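## Do we really need the paperless office again?

Every few years somebody sells us the end of paper, and every few years I end up with a fuller filing cabinet. The latest pitch reached my inbox in August from a firm called Jisis, which promises that a business of our size will "break even on day one" if it scans everything and shreds the originals. Day one. I read that line twice and went to make coffee.

I'm not against scanning. I do it, mostly for receipts. What I don't trust is the math. The Jisis plan costs $118 a month, and the brochure compares that with the price of paper, toner and a storage unit nobody in Illwood would pay for. We keep our old files in a closet. The closet is free. The brochure has no column for closets.

It has no column for labor either. Nesma Samir, who runs the front desk at Nazari Upholstery, tried a similar service last year. She had 300 customer folders, and the sales rep told her the job would take an afternoon. It took 31 working days, squeezed in between phone calls, and that was before she found out the software had filed every fabric order under the supplier's name instead of the customer's. She now keeps the scans and the folders both. "I pay to have the same thing in two places," she told me.

Then there's the question of getting your files back out. I asked Jisis what happens if I cancel. The answer was a link to a help page, which sent me to a form, which sent me an email thanking me for my interest. I asked again. A person named only as "Support" wrote that exports are available "in most cases." I would like to hear more about the other cases.

Sundska, the other company going door to door this summer, at least puts its export rules in the contract (page 3, small type, but it's there). Their price is higher and their salesman talks too much. Still, if you feel you must do this, read theirs first and use it as a yardstick.

My own plan is duller — scan what I look up often, leave the rest in the closet, and throw out whatever the accountant says I can. If a reader has gone fully paperless and saved real money, send me the bills from before and after. Paper copies are fine.

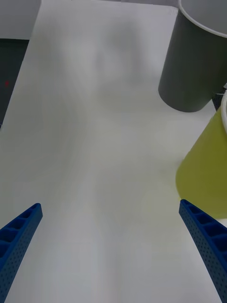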